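4. Setting up your first block game

You've got the Dikent app installed and your family profile made, so now for the fun part! A first game takes three players or fewer and any flat, pale surface. A white or light table is perfect, and small colored cubes from any toy box will do as pieces.

1. Open the app and tap New Game.
2. Pick Felonby from the list. It's the gentlest of the puzzles and still our favorite.
3. Choose who goes first, then pass the phone to that player.
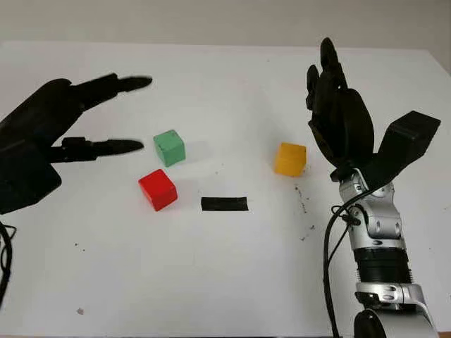 4. Read the opening card out loud. Go slowly - there's a clue hiding in it, and kids love catching it before the grown-ups do.
5. Tap Start. The timer gives you 90 seconds for the first round.

Note: If the timer feels too tight, switch it off under Settings, then Pace. You can turn it back on between rounds without losing your score.

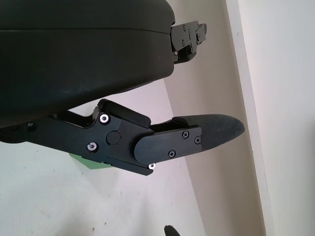

6. When the chime sounds, enter your answer. You can change it as often as you like until you tap Lock In.
7. Pass the phone to the next player and carry on until everyone has had a turn.

Caution: Don't close the app in the middle of a round. Finished rounds are always saved, but the one you're playing will start over. 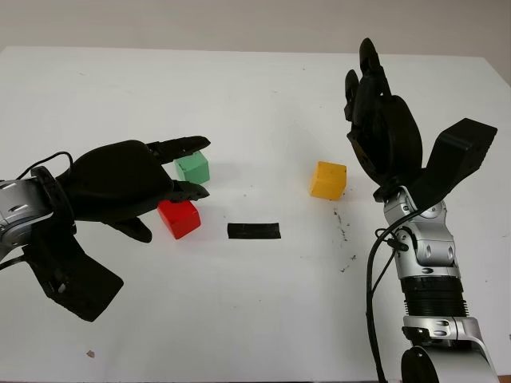 4.1 Adding more puzzles

Once you've cleared Felonby, the Jenholm pack opens up, and it's a big one - 59 puzzles, with a few real head-scratchers near the end. Tap Library, then Get Pack, and stay on Wi-Fi until the bar fills.

New hints written by Zane Ozoliņš and Ona Vaher arrive every Wednesday. Look for the blue dot next to the pack name.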